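3.2 Packets and pouches

Soft packaging was treated as a separate group from tins and jars. A pouch has no fixed outline: its face bulges where the contents settle, the top edge creases, and the print bends with it. Of the 3,053 items in the Wultano pantry list, 60 were dry cereals sold in bags, and these were laid on the table among ordinary tableware – trays, bowls, plates and cups – as they might be before breakfast.

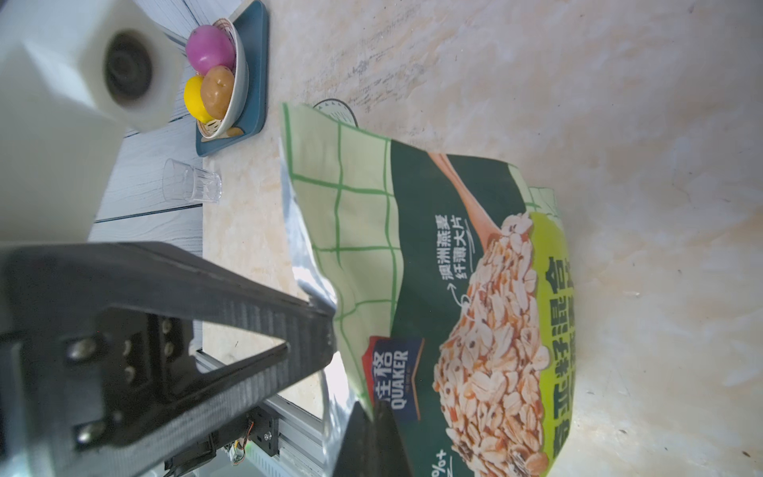

Figure 11. Bag of Quaker oats on a marble-patterned tabletop, with a bowl of toy fruit on a tray and a clear plastic cup.

Labels were copied in the language of the pack. Where a bag carried both Chinese and English, the two were entered as one string, in the order they were read, and no translation was added at this stage. Lettering that ran out of view was left incomplete.

Loose weight was not recorded. The earlier Pletport list gave it for each pouch, but the values had been taken from shop pages and did not always match the pack size. We kept the brand, the type of food and the closure – foil, paper or zip – and dropped the rest.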